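Teaching a two-armed robot to fold cloth by remote control

Posted by Sunita Mittal, 07/10/2023

If you have come over from our beginner's page on picking up blocks, welcome back, and do put the kettle on, because cloth takes a good deal more patience!
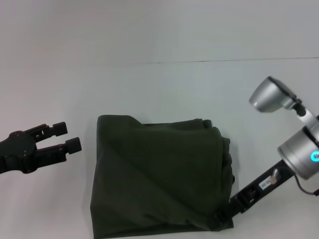 Before you touch the hand controllers, spend a few minutes folding the same piece of fabric yourself, slowly, on the same table. I know it sounds daft, but you'll notice how often one hand simply waits while the other does the work, and that is exactly the habit you want the arms to pick up.

When you're ready, start the recording in Ollari and wait for the tone. Bring both arms in low, one from each side, with the fingers open. Slide one gripper under a corner until the fabric rests on it, then close gently. Raffaele Tedesco, who taught me all this back in May, used to say "lift, breathe, carry", and I still mutter it under my breath.

Carry the corner across and lay it down before you let go. If you open the fingers in mid-air the cloth drops in a heap, and the robot will learn that too (ours did, for a whole afternoon). Use the other arm to hold the near side steady if it starts to creep.

Aim for 80 good runs before you train anything. Turn the cloth a little between runs and rumple it differently each time. Delete a run if you bumped the table or lost your grip, but keep the ones where you fumbled and recovered, as they're worth having.

Take a proper break every six runs or so, or your wrists will complain. Our full set at Brannigan has reached 1,041 recordings, mostly done by two of us taking turns.

Next page: checking your recordings before training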